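Tirta Ong wrote:
> Could the office confirm whether the bread order for the February supper stands at 74 rolls, and who is to collect it from Givow?

Dear members,

The order stands at 74. Khairul Siregar will collect it - the side door on Fultik Lane should be used. Payment is due on delivery and receipts should be sent to this office.

Basket and spiral roll, with two further views from the same table:
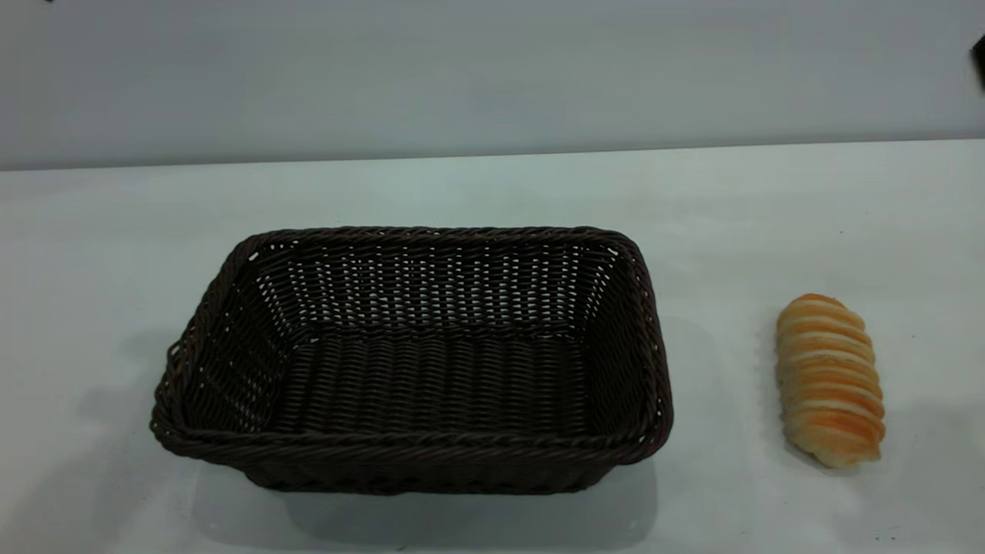
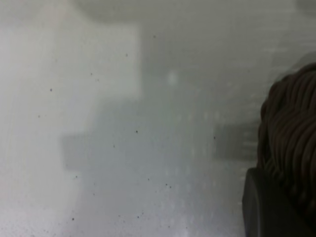
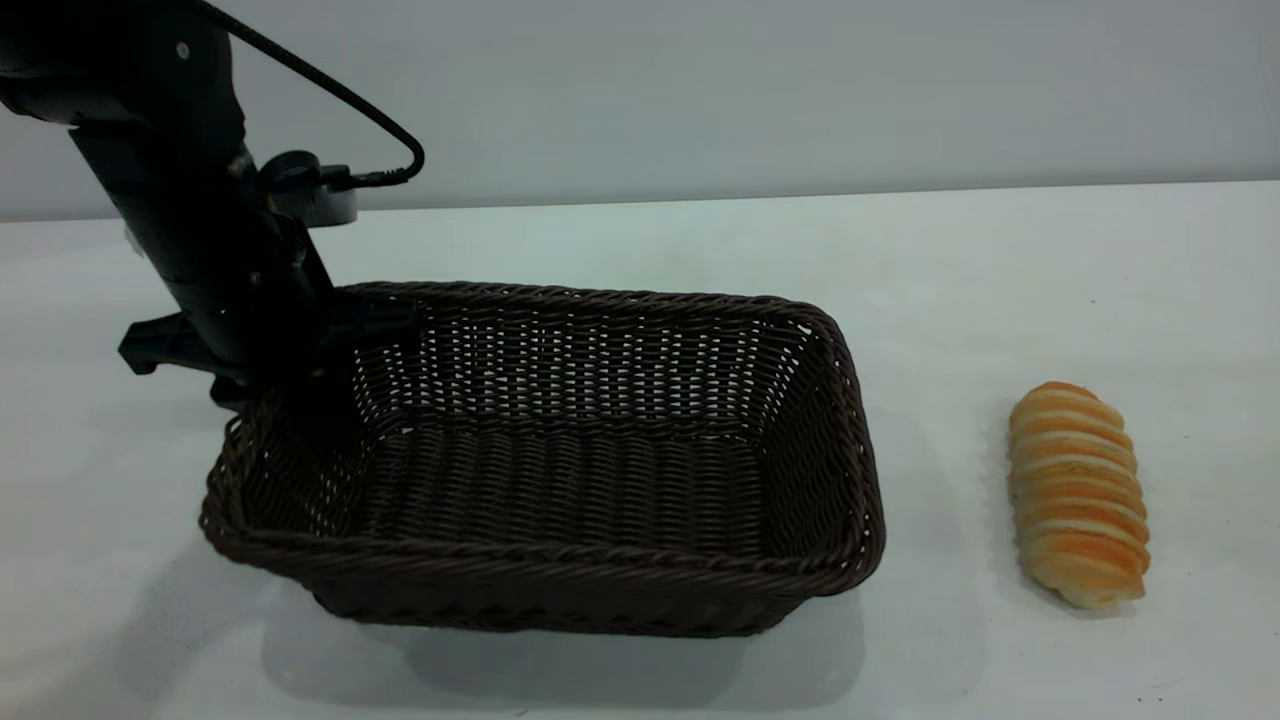 Members who require bread without milk or egg should write to Kanyarat Klinhom before the list closes.

Sutrisno Tuhumury
Supper Office, Plemov Hall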